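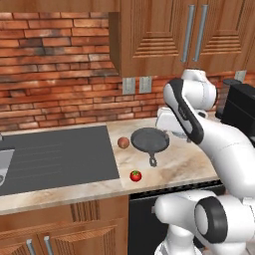 Why do some simulated demos replay differently from how they were recorded?
Usually the physics timestep in the replay doesn't match the one used while recording, so small contact errors pile up.

Filed under: Data collection > Replay & export
Ticket 3029, opened by Marites Gatchalian, 4 Feb 2019

Replayed the Skinus kitchen set overnight. Of 1000 demos, 189 drift! The gripper ends up beside the pan handle and closes on nothing.

Gemechu Tilahun: Lovely clear report, thanks. Which build of Duner?

Marites: The one from May, with control substeps at 4. I never touched the replay config.

Gemechu: Replay falls back to one substep if the header is blank. Try setting it by hand.

Marites: Brilliant, nearly all of them track now! The leftovers are all tomato grasps, so I'm off to look at friction next. Keeping this open.

3 replies · 2 shares
Contact support | Back to top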